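Bendetti Squeeze Bottles for Sauces, Dressings and Oils

Home > Kitchen > Prep and Serving > Squeeze Bottles

Sold singly, in packs of 3, or by the case of 24

If you have ever tried to spoon a thin line of mustard down the length of a hot dog while six hungry kids stand at the end of the table, you already know why people who cook for a crowd keep squeeze bottles around. We started carrying the Bendetti ones back when the shop was mostly pie tins and jar lids, and they have slowly taken over a whole shelf, because customers buy one for the ketchup and then come back a month later for the ranch, the maple syrup, the pancake batter and so on!

What we like about them

The body is soft enough that you don't need a strong grip, and it springs back nicely between squeezes, so you aren't left slapping the bottom like you do with a glass bottle. The lid screws on with a good deep thread. We've had one rolling around in the back of our delivery van with salad dressing in it since spring, and the upholstery is fine (well, no worse than it was).

The nozzle comes with a small opening, which suits mustard, ketchup, oil and simple syrup. For something thicker, such as mayonnaise or a chunky barbecue sauce, snip a little off the tip with kitchen scissors. Go slowly. You can always take off more, and a bottle that has been cut too wide is really only good for batter after that. Relish is hopeless in any squeeze bottle, and we'd tell you to stick with a spoon.

Filling and cleaning

A canning funnel makes filling easy, and if you don't own one, our Arnesico wide funnel fits the neck without wobbling. Leave a bit of air at the top so the first squeeze doesn't come out in a rush. Thick sauces pour better if they've sat out on the counter for a few minutes first.

To clean, take the lid off, rinse everything in warm water, then add a drop of dish soap, fill halfway, and shake with your thumb over the top. Squirt some of the soapy water through the nozzle too. A bottle brush gets down to the bottom. They can go on the top rack of the dishwasher, though we wash ours by hand and they've kept their shape better that way. Tomato sauces will leave a faint orange tint inside the lighter colors over time. It's harmless, but if it bothers you, keep one bottle just for ketchup.

Please don't put hot gravy or boiling syrup in them. Let it cool until you can comfortably hold the bottle in your bare hand.

Details

Colors: red, yellow, clear, white
Lid: screw-on, with nozzle
Dishwasher: top rack only
Microwave: no
Freezer: no

Ordering and shipping

Orders in by 9 in the morning usually leave us the same day. Cases ship in one box and can be mixed by color if you leave us a note at checkout. If you run a food stand or a church supper and need a lot of them (our largest order so far was 1,000, and what a busy afternoon that was), write to us first and we'll work out a price. December gets hectic, so give us a little extra time then.

Goes well with

Arnesico wide funnel
Nikolovski bottle brush, long handle
Mekeck waterproof labels, blank

Customer comments are welcome below, and we do read every one of them. 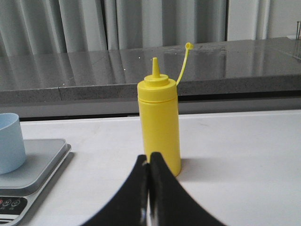
Mekeck labels stay on mine just fine through the dishwasher, but let the bottle dry all the way before you stick them down. I bought the pack for my deck cookouts and ended up using one for olive oil by the stove, where it gets more use than the others put together. Would love to see a green one for salsa verde.
Posted by Grillside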